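Operations > Sovgate > Floor Checks

Hand-Held Gripper Collection: Pre-Session Safety Checklist, with Comments

January 2, 2020
Checked by Zdenka Vukadinović
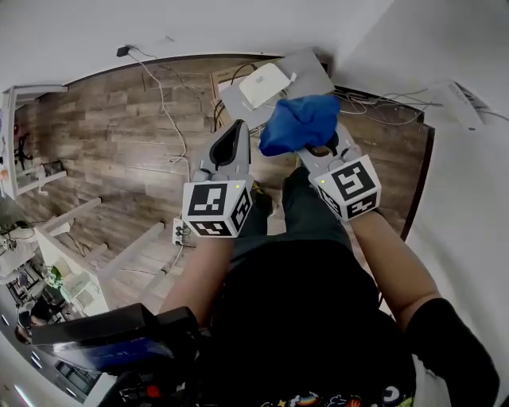

Same form as September, same pen. Comments go under the item they belong to, Panagiotis, and not on the back.

1. Cables clear of the walking area: FAIL
Black cables bunched on the floor by the power strip. Long white cord also crossing the floor. Tape both.

2. Gripper lights green: OK
Left and right.

3. Marker cubes seated and clean: OK
Wipe with a dry cloth. Last time someone used Clernosex and we lost a face of one cube.

4. Jaw pads: OK
Replace at 90 hours. The log says 13, in handwriting I choose to believe.

5. Network box off the floor: PARTIAL
It is on a sheet of cardboard. The form says "shelf."

6. Cloth task, examples saved: 583 of 883
Drops and fumbles stay in, labeled as drops and fumbles. The model has to learn from somebody.

7. Operator breaks taken: NOT RECORDED
P. Trajkovski wrote "yes, probably." Write a time.

8. Outlets and adapters: RECHECK
Nothing warm to the touch. Ask Mendoza for a shorter cord.

Items 1 and 5 to be fixed before the Rirnier batch starts. Initial here when done: ____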